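April 22, 2023

Up at six. Rain overnight, dry by the time I left the house. The road into Collgate is still shut at the bridge, so I went round by Brirkmont and it added 29 minutes.

The police had put a notice up at the garage about the break-ins at the lock-ups on Parsons Lane. They want to hear from anyone who was near there between midnight and four, and from anyone offered tools or bicycles cheap. I rang the number on it when I got home, as I had seen a white van parked with its lights off when I put the bins out. The woman who answered took the time and the street and asked if I had any of the registration. I had the first two letters and wasn't sure of the second. She gave me a reference ending in 282 and said someone might call back. No call by teatime.

They got into our row as well last October. I lost the mower and the good drill, and the insurance paid 1,000 pounds against a list that came to 1,693. I never did find the receipt for the drill. This time my door was fine. The one next to it has a bent hasp and a new padlock on it already.

Walked down after lunch and wrote the serial numbers of what is left on a sheet of paper. The strimmer has lost its label. Must look for the box in the loft.

There is a meeting about it in Plarkville at the library, half past seven on the second. I may go if the bridge is open. The last one was mostly about parking.

Soup and toast for supper. Paid the water bill. Checked the back door twice and left the landing light on. 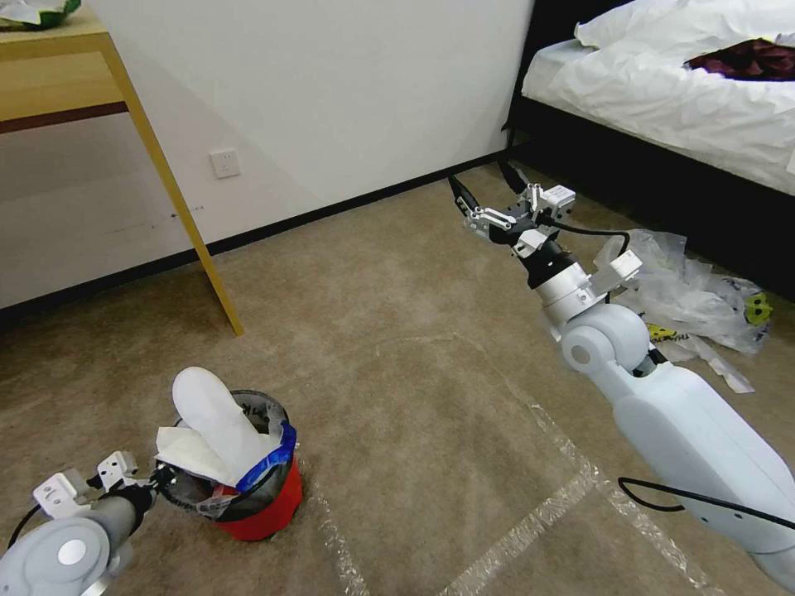 Also need to ask for a copy of the crime number in writing, as the insurers wanted that last time and it took three weeks to come.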